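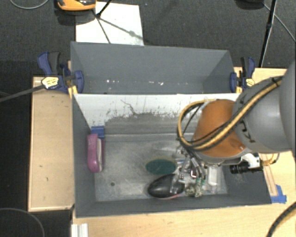
Most of the work in sorting is deciding where things go, Lise Boychuk told her first class at Homlow, and lifting them is the easy part.

October 5, 2019
By Yvette Bouchard

Chapter 5
Small Goods in Open Bins

Small goods of mixed shape are often kept together in an open bin until they can be sorted. A bin may hold a stapler-like object, glossy oval pieces and items in clear plastic packaging. This chapter deals with the order in which such goods are taken out, and with where each is put down.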